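Oct 6, 2022
Notebook, ball testing

Finished the second pass on the Millel training balls this morning. The club wants to know if they can swap out the match balls for these at practice and not have the players notice. Millel's sheet says the panels keep their shape for 4000 kicks. I'd like to know whose kicks. Nothing on the sheet gives a speed, a surface or the pressure they started from, and when I wrote to ask I got the same sheet back with a nicer cover page.

Set up the kicking rig at the same speed as in January. Ran 11 balls, 1000 kicks each, all pumped to match pressure and left overnight first. One was leaking at the valve before we began, so I've marked it and kept it in the results. Leaving it out would make Millel look better than they deserve, and a club buying a bag of these will get the leaky ones too.

Rebound height drops early, mostly in the first 400 kicks, then goes flat. The Finel balls did the same thing last winter and everyone got excited about it, until we found the pump gauge was reading high. So I checked the gauge this time, before and after. It seems fine. I still don't love the curve.

Roundness is harder to call. By the ring gauge, most of them pass. By hand, two feel lumpy near the seam. I don't have a number for lumpy and won't pretend to.

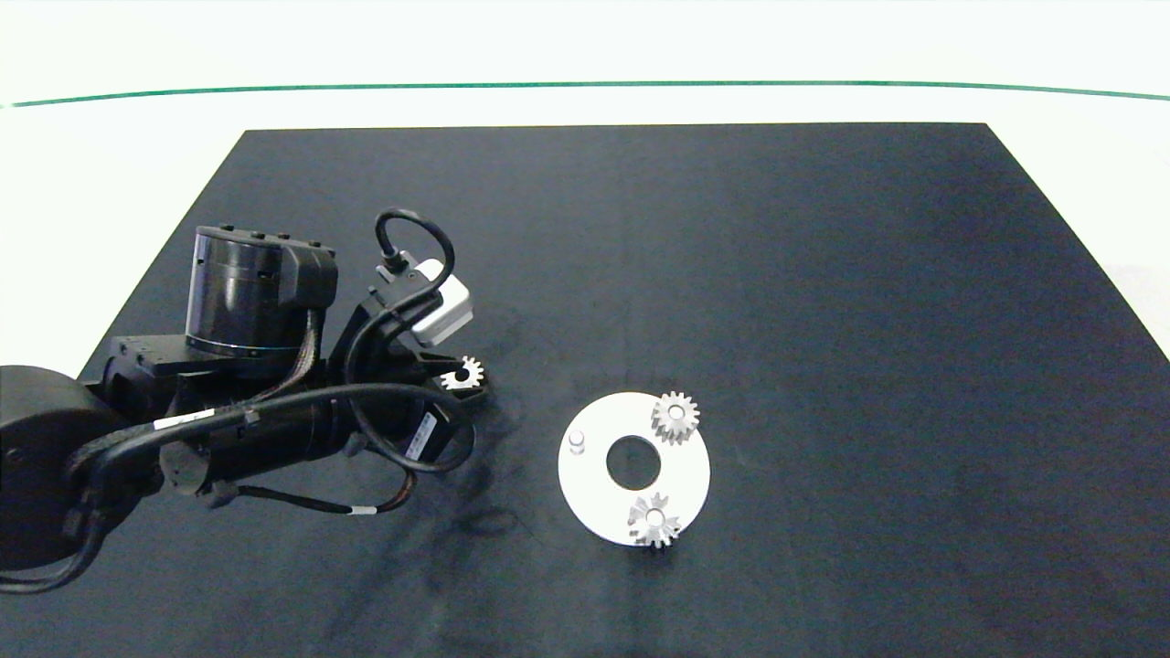 Mottram read the draft and wrote back that the drop doesn't matter, players adjust to a softer ball in ten minutes and the coaches at Millness have used worse for years. Maybe so. But "players adjust" is what gets said about every cheap ball, and I have yet to see it tested with the players not knowing which ball they have. A goalkeeper told it's the new ball will blame the new ball.

What I'd accept: plain white balls, both makes, same pressure, passing and long shots, players write down which felt off. Millness has a free pitch if we ask early enough.

Not going to 4000 kicks yet. The rig's boot plate is wearing on the inside edge and I don't trust it for a run that long. New plate first, then repeat three of the January balls to see if we get the old figures back.

Still to do: weigh everything again after a soak, replace the needle on the small pump, ask Millel which factory this batch came from.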